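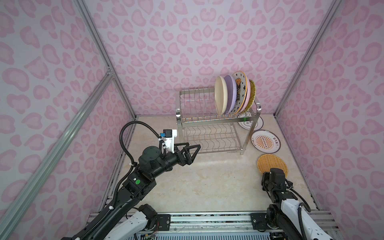

Can a person with no engineering background build a two-arm robot station in a shared workshop?

Most of our members who finish one had never wired a motor before they joined. The usual path is a short course in hand tools and wiring, followed by several months of evening work on a shared build with a member who has done it before.

About Praneck Workshop

Praneck Workshop is a membership workshop in Valtville for people who build robots and automatic machines on their own time. It was founded by Chukwuemeka Balogun, who had been building small arms in his garage and wished to have a proper bench, a drill press and other people to ask. The workshop now has 13 benches, an electronics room and 1,780 square feet of floor, on the ground level of the former Okeke furniture building.

Our purpose

The workshop exists so that members can carry a machine from a parts list to working order. We provide space, tools, instruction and storage. Members provide their own parts unless they join a house build, in which case parts are supplied by the workshop and remain its property.

House builds

A house build is a project owned by the workshop and open to any member who has completed the introductory course. The present house build is a table-height station for sorting and racking dishes. Two arms share one aluminum base rail, and a camera is carried at the wrist so that the gripper can be guided to a slot in a dish rack. Plates of different colors and patterns are used, including woven ones, and the walls of the enclosure are covered with a pink and white spotted print.

Racking plates was chosen by a vote of members. The task asks for careful gripping, a steady approach angle and good cable routing, and the materials can be bought at any kitchen store. Work on the station is divided among small groups responsible for the frame, the wiring, the grippers and the software. Each group keeps a paper logbook, stored on the shelf beside the electronics room door. Changes to the wiring must be entered in the logbook before the station is powered again.

Drawings for the station are shared with a partner workshop in India, which is preparing its own version with a shorter rail. The two groups exchange notes each month and hold a joint review every January.

Instruction

The introductory course covers measuring and cutting aluminum extrusion, crimping connectors, soldering, reading a wiring diagram and the safe use of a bench power supply. Classes are limited to 15 people. A second course, on motor control and basic programming, is offered to those who have completed the first. Members under 18 are welcome in both courses when accompanied by a parent or guardian.

Safety

All powered machines in the workshop must have an emergency stop within reach of the operator. Arms may be moved under power only while a second trained member is present. Eye protection is required in the cutting area at all times. Members who have not completed the introductory course may observe a house build but may not operate it.

Membership and visits

Membership is open to adults and families in Valtville and the surrounding towns. The monthly fee includes bench time, one storage bin and access to the house builds. A deposit of 100 dollars is collected on joining and returned when a member leaves in good standing. Visitors are asked to write to the front office before coming so that a member can be on hand to show them the building. School groups should allow three weeks for a reply.

Page last revised 11 July 2023.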